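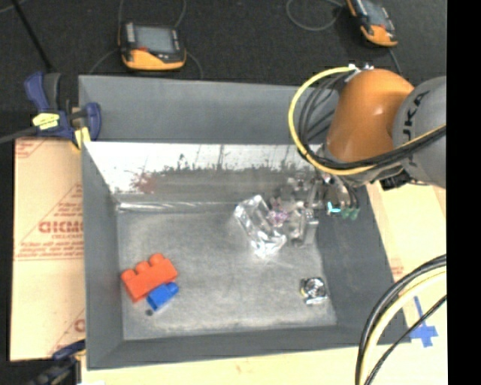
Cleaning and Using an Old Metal Bin for Small Toys

A big metal bin is a very practical place for building blocks and other small things which children leave everywhere. I bought mine second-hand in April, and it was already scratched, with marks of rust. Such a bin can serve many years more if you give it a little care.

Take everything out before you wash. Small blocks like to hide in the corners, and clear plastic packaging is easy to miss on gray metal. Put the empty wrappers directly in the trash.

For the general washing, mix 100 ml of white vinegar with 250 ml of warm water. Wipe the walls from top to bottom with a soft cloth, then go along the seams with an old toothbrush. Rinse with clean water and dry at once with a towel -- the seams also, as water stays there the longest.

Rust stains need something stronger. Make a thick paste of baking soda and water, leave it on the stain for one hour and rub gently. My neighbor Gitau Okoth uses a ball of aluminum foil for this work. It goes faster, but it can leave fine scratches, so try first on a place that is not seen.

Dark scuffs I rub with a damp melamine sponge. The deep ones will stay, and I let them stay.

Plastic blocks can be washed in a bowl with lukewarm water and a drop of dish soap. Do not use boiling water, they can lose their shape. Let them dry on a towel overnight, with the studs down, and turn them one time in the morning.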